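# Unit 13: Bedrooms, Beds and the Order of Small Jobs

Household Practice, first-year course, Gumede building. Notes by Siyabonga Mahlangu. Please bring these to the practical, with a pencil!

Last time we did kitchens, and everyone enjoyed the drawer exercise so much that we ran out of time for the reading (Nalov handbook, page 517, do go back to it). Now we get to my favorite room. A bedroom is wonderful to teach from because one surface does so many jobs. The bed is a seat, a folding table, a place to drop the phone, and at night it has to be a bed again.

**Clear, then fold, then make**

Clear the top of the bed first. Phones and cables go to a shelf, and clothes get sorted into "wear again" and "wash". Fold on the bare quilt while you still have all that lovely flat space, and leave the pillows until the end.

**Flat work: T-shirts**

1. Lay the shirt out with the sleeves open and smooth it from the middle outward.
2. Bring one side in to the center, sleeve and all, then the other side.
3. Fold the hem up toward the collar, in half or in thirds depending on your shelf.

If you lift a shirt by one point in the middle, the cloth gathers into a ridge and creases run out from it in every direction. Try it once on purpose, it's a great way to see how knit cotton behaves. Then pick the shirt up by the shoulders and start again. 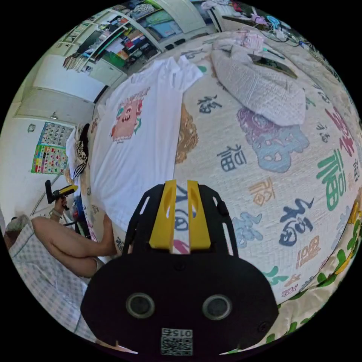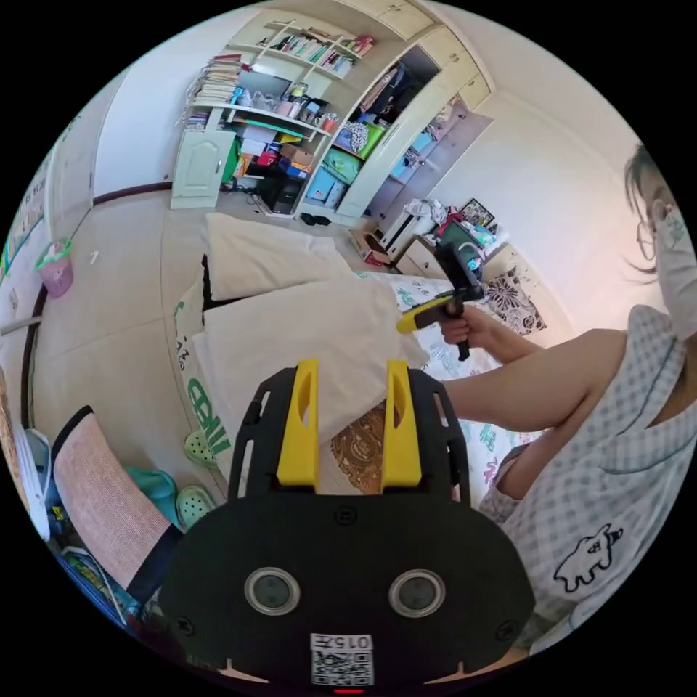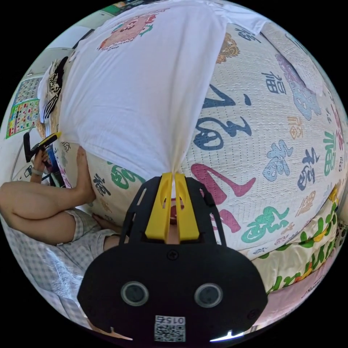
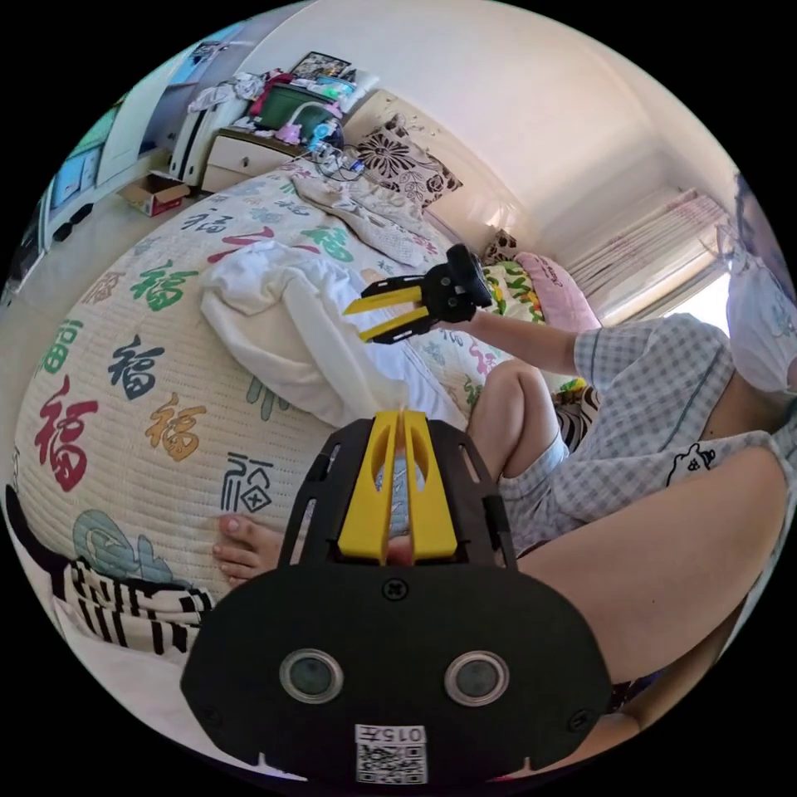
*Runitz, June*

The 福 quilt deserves a minute of its own. The character is read *fú* and means good fortune or blessing, and you'll find it on doors at the New Year as well as on household textiles. The print repeats it in different colors and in several styles of writing, including a square seal style. Compare the big navy character next to the T-shirt with the boxed one and see how far apart two versions of a single word can be!

A busy print also changes how you work. A plain white shirt or towel shows up against it right away, but small things (hair ties, one earring, a dark sock) can hide in the pattern, so run your palm across the whole quilt before you call it clear.

**Towels**

A crumpled towel wants a shake before anything else. Hold two corners of a short side, snap it, lay it down, fold lengthwise, then fold again to fit the shelf. Keep the folded edge facing out. Matvii Sydorenko's group rolls theirs, and for a deep basket I think they're right.

**Pillows**

Take a pillow by its edge, draw it clear of the bedding, then plump from both ends. Set it down with the open end of the case away from the door. Fussy, yes, but it looks so good.

**For the practical**

- Sketch your own bed at its messiest and mark what belongs somewhere else.
- Fold one T-shirt in halves and one in thirds. Measure both against your shelf.
- Read the Fisier sheet on cotton care before you arrive.

Room 1359 is open for folding practice from 4 p.m., and the long table by the window is ours.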